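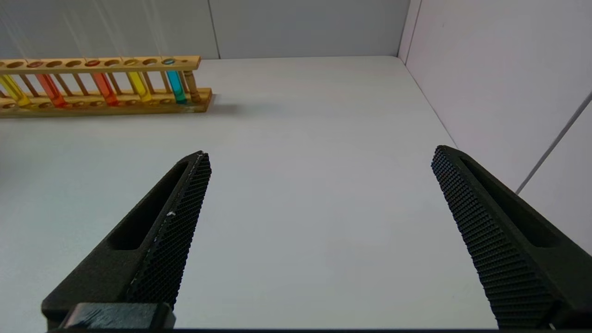 What has the Courtois Fund grant paid for since December?

The grant has paid for part-time wages, hall hire in Grikham and Bruralari, interpreters at both places, and the printing of the first ward guide. All of it was spent under the headings agreed in the original budget.

Grikham Ward Access Project
Second progress report, for the period ending 11th March
Prepared by Ya-wen Fang, project coordinator

Background

The project helps residents take part in council decisions between elections. Turnout at ward meetings in Grikham had been low for years, and in Bruralari the meetings had stopped altogether after the old hall closed. The Fund agreed to support a return to regular meetings, a plain-language guide to how council works, and help for residents who want to speak to an item on the agenda.

Ward meetings

Meetings are running again in both centres. Councillor Tudur Landeg has attended each one and has agreed to keep the same format until the grant ends: a short report from him, then open questions, then a written list of matters to follow up. Replies to that list go on the library noticeboard and in the community newsletter.

The follow-up list is the part residents comment on most. At Bruralari the main topics were the footpath on the school side of the creek, truck noise early in the morning, and the proposed boundary change. Grikham residents mostly asked about rates notices and the long wait for a reply from the planning counter. Some of these belong to the state and we have said so in the replies.

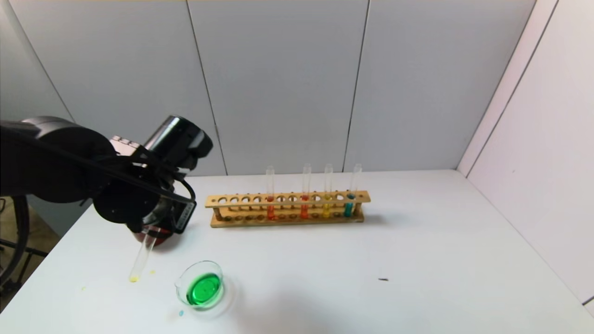 Public notices were the biggest complaint at both centres, and the first job under the grant was to look at how they are laid out. Hiu-tung Hsueh collected the notices from the previous year and went through them with residents from the seniors' group. Many had the closing date for submissions in the footer. For most of the group it was like the small white sticker on the side of the gripper – black print, plainly there, and too small to read. We sent council a sample notice with the closing date at the top in large type. The governance office has used that layout for the last two planning notices and is deciding whether to adopt it for all of them.

The ward guide

We printed 300 copies and have handed out 200. The rest are held at the library and the Grikham service centre. Brirker did the printing and charged the quoted price. Lai-ching Chiang wrote the Chinese edition, which is finished but has not been proofread by a second person. We would like to hold it back until that is done.

One correction is needed. Page 4 says petitions must reach council before noon on the day of the meeting. The rule changed while the guide was at the printer and petitions are now due the day before. A slip has been put in the remaining copies.
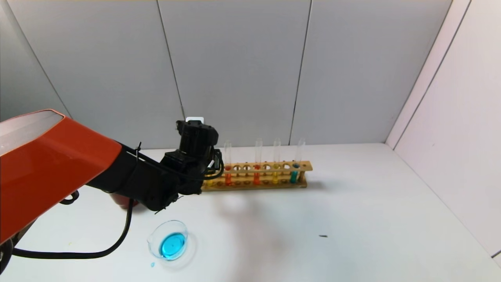

Speaking to council

Chun-hung Hsiao ran the first practice evening for residents who had not addressed council before, and 20 people came. Each had three minutes at the lectern, the same as the real limit. Two of them have since spoken at ordinary meetings, one on the boundary change and one on kerb ramps. A second evening is planned for Bruralari once the hall booking is confirmed.

Budget

Hall hire is over budget because the Bruralari venue charges a cleaning fee we had not allowed for. Travel is under. We ask the Fund's permission to move the unspent travel money across to hall hire. No other change is sought.

Next period

– proofread and print the Chinese edition of the guide
– hold the Bruralari practice evening
– get a written answer from council on the notice layout
– reprint page 4 for the second run
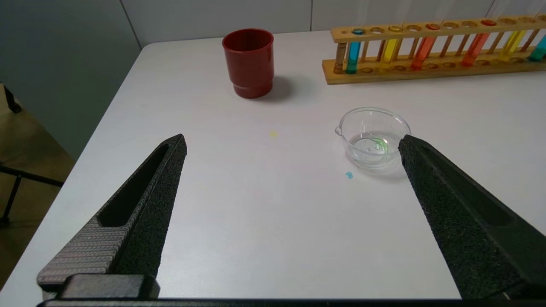

Gripper fingers and a glass dish at a white tabletop.

Receipts and attendance sheets are attached separately. Questions about the accounts should go to Ya-wen Fang at the Grikham office.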